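Progress report: Turnska dual-arm kitchen handling, simulation phase
By Berkay Dursun | 2026-07-29
4 shares | 2 comments

This report covers the work carried out at Cakley since the last funding review. Most of it concerns one fault, a contact failure on the right arm, and the effect it has had on the schedule. The remaining work packages are summarized at the end.

Fault summary

The planned batch for this period was 2000 simulated pick-and-place episodes using the marble countertop layouts. The batch was stopped at episode 1075. A routine check of the force logs had shown that the right gripper was reporting zero contact force while its fingers overlapped the object they were meant to hold. In the worst cases the commanded closing force rose to its limit and stayed there until the episode timed out. The safety monitor, which is supposed to stop the arm when commanded force and measured force disagree, did not trigger.

All completed episodes were then replayed with the contact solver set to write a full record. The fault was present in 378 of them. It affected only the right arm, and only when the object was inside or against another object at the start of the grasp. Picks from open counter were clean on both arms.
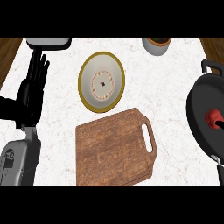
The cause was traced to the collision filter. When the cookware models were replaced in the spring, the new pan was entered in the same filter group as the right gripper. Anything the task script attached to the pan at reset inherited that group, so contact between the finger and the object was drawn but never passed to the force sensor model. The left arm uses a separate group and was not affected.

The monitor failure is a second and more serious fault. The monitor compares the two force values only after the first nonzero reading from the sensor. With no reading at all, the comparison never started. The same code was due to be installed on the Pruvstead hardware cell, where a sensor cable fault would produce the same condition. No hardware has been run with this version.

Corrective action

The filter groups are now assigned by arm and checked at load time. A scene that places a movable object in a gripper group is refused. The monitor starts its comparison when the close command is sent, and a missing reading counts as a disagreement. A set of 16 regression scenes was built from the failed episodes, and all pass with both changes in place. Horobets has been sent the monitor change for independent review and has asked for a further test with a delayed sensor signal. That test has not been run.

Effect on schedule

The affected episodes have been removed from the training set and will be generated again. The policy trained on the partial batch has been withdrawn, as its grasp timing on the right arm cannot be trusted. Restarting the batch will take some two weeks of compute time, which can be met from the existing allocation. The move to Pruvstead is on hold until the Horobets review is closed. The December demonstration date is kept for now, but there is no slack left ahead of it.

Other work packages

Left-arm placement is complete and its test report is filed. Lighting variation is in progress. The handover trials between arms have not started and depend on the new batch.

Approval is requested to move the handover trials behind the hardware safety test. No additional funds are requested.

This site uses cookies to remember your settings. Accept | Manage preferences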